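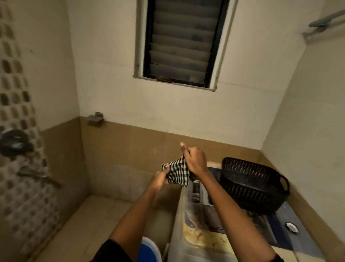 Do you really need to wash kitchen cloths separately from everything else? Mine get their own small load, and after years of doing it the lazy way I won't go back.

I used to throw them in with the T-shirts. Checkered ones, striped ones, the sad gray one I use on the stove, all of it in together. Then I'd pull out a perfectly clean shirt that smelled faintly of onions and wonder what I'd done to deserve it!

My neighbor here in Sellville, Bongani Sithole, thinks I'm fussy. He says a cloth is a rag with ambitions and the machine doesn't care. We've argued about this over the fence since January (he's wrong, but he makes good coffee, so I keep going back).

My way goes like this. Cloths soak in a bucket for 16 minutes while I do something else, then I wring them by hand, give each one a good hard snap to get the twist out, and in they go. Short cycle, not much soap. People use far too much soap. I bought a 500 gram box of powder in Palska last time I visited my sister and I'm still working through it.

And please, keep your frayed ones! A cloth with a ragged edge has softened up nicely and drinks up a spill better than anything stiff from the store. I have five that I'd rescue from a fire. The new ones sit in the drawer looking pretty and pushing water around the counter.

Wipe the lid of the washer while you're there, too. I forget that one myself, most weeks.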